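# Kvam Grant Ledger

Kvam is a bookkeeping program for town and county offices that receive monthly allocations from a state or national government. It records each payment on arrival, splits it among the funds you have set up, and keeps a dated trail for the auditor.

The current release is version 41, dated March 17, 2026. It replaces the September release, and existing data files open without conversion.

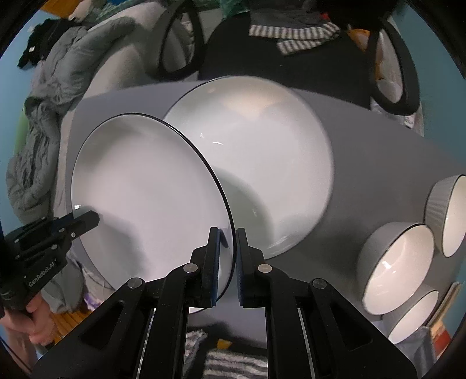 Each office gets its own login, and a transfer over the limit you set needs a second approval before it goes out. Payroll, pensions and road funds can be kept apart - a payment entered against the wrong fund is held until someone corrects it. Union dues and other payroll deductions are listed on a separate sheet.

**What the license covers**

- Up to 30 named users
- Up to 1,047 ledger accounts
- Monthly, quarterly and year-end reports
- Import from Ernusetti payroll files
- Phone support during office hours

The price is $585 per office per year. The town of Mestinley runs Kvam on a single server for all its departments, and that setup is described in the installation guide. 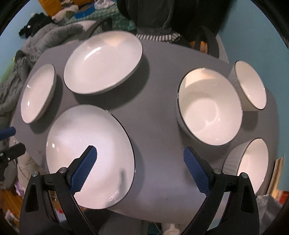
*White bowls with dark rims on a round gray table.*

Kvam is sold and supported by Elow. Orders must come from the finance officer or clerk - send the signed form to Arvid Westerberg in municipal sales. Extra users can be added at any time and are billed at the next renewal.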